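Frayed seam on running shorts, repair or replace?

Asked 31 May 2025

My black Ivisport shorts are fraying at a side seam. I bought them in December and wash them at 40 with everything else. Can I sew this by hand, or will it just go again?
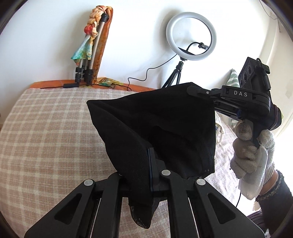 Hand sewing is fine if you use polyester thread and a backstitch. Trim the loose threads first and go in a little from the old seam. Cotton thread snaps when the fabric stretches.

2 answers

Tralley
Wash them cold, inside out, no softener. Mine lasted years.

Eshun
Agree on polyester. Use a ballpoint needle, size 9 or so, or you'll get runs in any mesh. Iron-on tape peeled off mine.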